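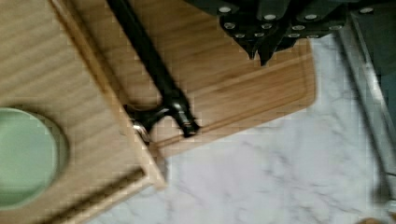

Two of the cutting boards, one pale and one bamboo.

Kerna: a recipe word list

Hi, and welcome! Kerna is a plain text list of cooking words I pulled out of my family's recipe cards and then out of a whole lot of community cookbooks, the spiral-bound kind you find at yard sales. It has 3,000 entries right now. If you're building a recipe search, a spell checker, a crossword or whatever else, help yourself.

What's in it

Each line has a word, a part of speech, a rough meaning and the spellings I ran into. So "zucchini" sits there with every wild way people have typed it (there are a lot, and I love them all). Tabs between the columns, one entry per line, UTF-8. There are 3 files:

kerna_main.tsv, the full list
kerna_units.tsv, 199 measuring words, including "glug," "knob" and "butter the size of an egg"
kerna_odd.tsv, things I couldn't place anywhere else

The units file is my favorite and the one I get the most mail about. Please don't ask me to convert a glug to milliliters. I tried, and my column of guesses got so silly that I took it out in July.

Where the words came from

I typed the cards by hand over one long winter. The cookbooks I scanned and ran through Lirnari, my own little cleanup script, which does fine on typed pages and badly on anything with a coffee ring on it. I fixed what I could. The older books use "oleo" all over the place, and I kept it as its own entry with a pointer to margarine.

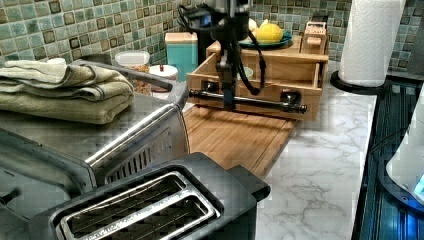 Lemon on the teal plate, on top of the wooden organizer.

Fruit gave me more trouble than anything else. Is "lemon" an ingredient, a flavor or a color? In the main file it gets one line for each, and the same goes for orange, lime and peach. If that messes up your counts, filter on column two.

Known problems

Plurals are a mess. "Leaves" points to "leaf," but "loaves" points nowhere yet. Regional names lean heavily toward the Midwest, so if you grew up on other food you'll find gaps, and I'd love your additions! Also 40 entries still have a blank meaning. Search for a double tab and you'll find them.

Using it

Derese is the small loader I wrote to go with it (it's in the tools folder), and Fonar is the older one, which still runs but skips the odd file. Use Derese unless you've got a reason not to.

License is CC0. Send fixes as a pull request, or just open an issue and paste the line in, and I'll sort it out the next time I sit down with it, usually after 9 at night.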